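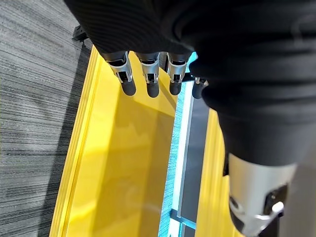 *Robotic fingers with silver joints and black tips, under a ribbed black covering.*

**PRESS RELEASE**
**September 20, 2022**
**For immediate use**

**Dastness supporters ask for proof that the back three is working**

The Dastness Supporters' Association has read the club's latest season update and is not persuaded by it. The update says the switch to a back three has made the team "harder to beat and better to watch". Dastness have played 7 league matches and won 2 of them. Our members have watched those matches too, and many would like to know which ones the club has in mind.

We have no quarrel with the shape itself. Plenty of sides play three at the back and do it well. Our doubt is whether this squad was built for it. The wing-backs are being asked to cover the whole touchline, and by the last half hour they are usually pinned in their own half. The three then becomes a five, the midfield drops to help, and the lone forward spends the rest of the afternoon chasing clearances. The home defeat by Flenar in August went exactly that way. Flenar pushed their full-backs high after the break, nobody in our side went out to meet them, and both goals came from crosses.

The update describes that match as "a performance with a lot to admire". The first half was decent. We would put it no higher than that.

Much is also made of the team having more of the ball. We accept that it does. A good deal of it is the three centre-backs passing to one another while the opposition stand and wait. Possession of that kind may look well in a report, but it doesn't trouble a goalkeeper, and the club has published nothing on shots, chances or balls into the box that would help supporters judge for themselves.

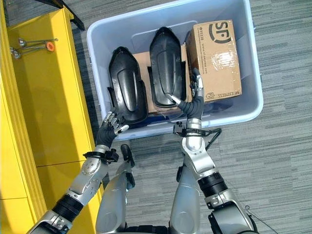
*A plastic storage bin on striped carpet, with two black moulded parts inside and a cardboard box beside them.*

Then there is the squad. The club named 23 players for the season and told supporters that every position had cover. There is no second left-footed wing-back among them. When the first choice went off at Nalletti, a central midfielder finished the match out there, and Nalletti sent nearly every attack down his side. We don't blame the player. Cover that depends on moving someone out of his own position is thin cover, and the club should say so.

The update points to the crowd of 3,268 at Howells for the opening home match as a sign that supporters back the new approach. It was a warm afternoon, it was the first match of the season, and nobody in the ground had yet seen the new approach. We'd suggest waiting for a wet evening in winter before reading much into the gate.

The Association is asking the club for the following:

- a plain account of why the formation was changed, and what would cause it to be changed back
- chance and shot figures for each league match so far, home and away
- an answer on whether a left-sided defender will be signed, on loan or otherwise
- an open meeting at Howells before the return fixture with Flenar

We have asked for meetings of this sort before. On the last occasion we were offered a stadium tour.

Supporters will carry on turning up and getting behind the team, as they always have. The manager may yet be proved right, and if results improve we will say so in the same way we are saying this. At present we have been asked to take it on trust, and the league table gives us little reason to.

**Notes to editors**

The Dastness Supporters' Association is independent of the football club and takes no money from it. Members agreed the wording of this statement at their most recent meeting. The club was sent a copy before release and had not replied when it was issued.

ENDS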